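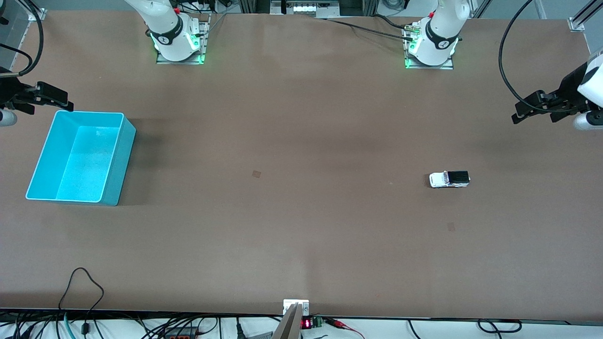 Should a company set the budget for a robot cell before it asks suppliers for prices?

It should set a ceiling first, and the ceiling should cover the table, wiring, grippers, training and spare parts as well as the arms. Suppliers can then quote against the same list, and the quotes can be compared.

Jalex plans second robot cell in Plernau, puts spare parts in the budget

24 January 2024

Jalex will go ahead with a second two-arm robot cell at its Plernau site and has set aside money this time for grippers, cables and operator hours, the company said in a planning note sent to its suppliers.

The new cell is part of Luto, the company's program for teaching robot arms to pick up small goods and put them into bins. The first cell was bought as a set of arms with a table. Nearly everything else was paid for out of the general maintenance account, and the note says this made it hard to tell what the cell cost to own.

Ackermann, which supplied the mounting frame for the first cell, has been asked to quote for the second. Two other suppliers have been sent the same list. Jalex did not name them and did not give the total it is ready to spend.

The basic layout will stay as it is. Two white arms stand on metal mounting plates along the far side of a brown tabletop, each with a black two-finger gripper. The test goods are ordinary ones. One setup uses a turquoise plastic bin and a toy SUV, white with a black roof, with plenty of open table between them. Jalex says goods and bins for testing cost very little and will be bought locally as needed, so they are left off the supplier list.

What is on the list is longer than last time. It has separate lines for the arms, the mounting plates, the grippers, the aluminum frame, the tabletop, the power supplies, the cables and the control computer. Suppliers may bid on the whole list or on single lines. A bid for the arms has to state what happens to the price if Jalex buys the grippers somewhere else.

Operator time gets a line of its own for the first time. The plan allows 176 hours for setup and training on the new cell before it is counted as in service. Any hours beyond that have to be approved by the site manager and will be charged to Luto. On the first cell these hours were booked to whichever department the operator came from.

Spare parts are the other large change. Jalex wants one complete spare gripper and two spare sets of finger pads on the shelf when the cell is delivered. It also wants a full set of the longer cables that run to the arms and grippers. The note says a worn cable on the first cell took longer to replace than any other part, because it had been made to length and had no part number. Bidders now have to supply a part number and a current delivery time for every cable in the cell.

Cable routing is covered in a short section near the end. Jalex asks bidders to show in a drawing where the cables will go at the back and front of the table, and to price cable trays as an option. It has not decided whether to buy the trays. They would make cleaning easier, the note says, but they would also add time whenever a gripper is changed. The same option may be ordered for the first cell if the price is reasonable.

Payment will be made in stages. A first part is due with the order and a second on delivery. The balance will be released after an acceptance run of 100 picks, done with goods chosen by Jalex on the day. The goods will come from the regular stock in Plernau, and the supplier will not be told in advance which ones. A failed run may be repeated once at no charge. After that the supplier pays for the operator's time.

Training will be held on site. Ackermann offered sessions at its own workshop last time, and Jalex says travel used up money that had been meant for practice on the cell. The new list asks for training in Plernau with the company's own table and goods. It also asks for a written guide covering startup, shutdown and gripper changes.

Leasing was considered and dropped for now. The company looked at leasing the arms alone and buying the rest, but the lease terms it was offered did not allow the arms to be moved to a different mounting plate without a service visit. Luto expects to move arms between the two cells. Jalex says it would look at leasing again if the program grows past the second cell.

The note also sets out what the company will do if bids come in too high. The control computer would be bought used, and the cable trays would be dropped. The spare gripper and the operator hours are marked as fixed and will stay in the budget at any price.

Floor space has already been cleared next to the first cell, and an electrician has been booked to add outlets. That work is paid for from the building budget and is not part of the order.

Bids are to be sent to the purchasing office in Plernau in writing, with each line priced separately. Questions about the list can be sent to the same office, and answers will go to all bidders. Jalex expects to place the order in the spring and wants the second cell in service by October.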